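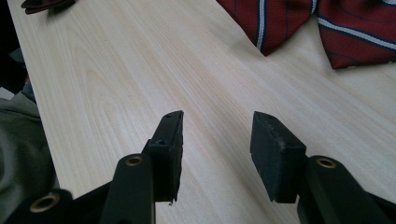
Una mesa de madera clara.

Quiénes somos

Makura es un medio digital independiente dedicado a las criptomonedas, los activos digitales y la tecnología que los hace posibles. Publicamos noticias, guías y análisis en español para lectores de España y de América Latina, con una redacción pequeña que trabaja desde Dultby y desde varias ciudades más, cada uno en su propio horario.

Empezamos como un boletín de correo que se enviaba a 80 suscriptores. Era una carta larga, con pocos gráficos, y explicaba los movimientos de la semana en un lenguaje que podía entender una persona sin formación financiera. Los lectores contestaban con preguntas y muchas de esas preguntas se convirtieron después en nuestros primeros artículos. El boletín sigue existiendo y sigue siendo gratuito.

Qué publicamos

Nuestra cobertura se divide en secciones fijas. En Mercado seguimos los precios, los volúmenes y los datos públicos de las cadenas de bloques. En Regulación leemos las normas completas y contamos qué cambia para el usuario particular y para las empresas. En Aprender están las guías para principiantes: cómo se guarda una frase de recuperación, qué es una comisión de red, qué diferencia hay entre un monedero con custodia y otro sin ella. También publicamos Tangen, una serie mensual de textos largos sobre proyectos que han cerrado, con las lecciones que han dejado para sus usuarios y para sus desarrolladores.

No publicamos recomendaciones de compra ni de venta. Cuando un artículo menciona una previsión de precio, indicamos de quién procede y con qué método se ha hecho. Si el método no es público, lo decimos también.

Cómo trabajamos

Cada noticia pasa por dos personas antes de salir: quien la escribe y quien la revisa. Los análisis tienen además una revisión de datos, en la que se comprueban de nuevo las cifras y las direcciones citadas. Esta revisión puede durar hasta 18 horas, por lo que a veces llegamos más tarde que otros medios. Hemos decidido aceptar este retraso.

Los errores se corrigen dentro del mismo artículo, con una nota al final que explica qué decía el texto anterior. No borramos artículos publicados – salvo que un juez lo ordene – y las versiones antiguas de las guías quedan en el archivo.

Los miembros de la redacción declaran por escrito los activos digitales que poseen. Si alguien tiene una posición en un activo, no puede escribir ni revisar noticias sobre él. La lista de declaraciones se actualiza cada año en marzo.

Cómo nos financiamos

Makura pertenece por completo a Terngate, una sociedad editorial de capital privado formada por 5 socios. Ninguna plataforma de intercambio ni emisor de tokens participa en su capital. Los ingresos vienen de la publicidad, de las suscripciones a nuestro informe trimestral y de los cursos que damos a empresas.

El contenido patrocinado lleva siempre la etiqueta «Patrocinado» encima del titular y lo prepara un equipo comercial separado de la redacción. No aceptamos publicidad de ventas iniciales de monedas, de sorteos ni de productos que prometen una rentabilidad fija.

Aviso importante

La información de este sitio tiene carácter informativo y educativo. No constituye asesoramiento financiero, fiscal ni jurídico. Los activos digitales son muy volátiles y es posible perder todo el capital invertido. Antes de tomar una decisión, consulte con un profesional autorizado en su país.

Contacto

Para enviar una corrección, una nota de prensa o una propuesta de colaboración, utilice el formulario de la página de contacto y elija el asunto que corresponde. Respondemos a todas las correcciones en un plazo de nueve días. Las propuestas de artículo deben incluir un resumen breve y las fuentes previstas.

Última actualización de esta página: 26 de abril de 2024

Inicio
Mercado
Regulación
Aprender
Tangen
Política de privacidad
Aviso legal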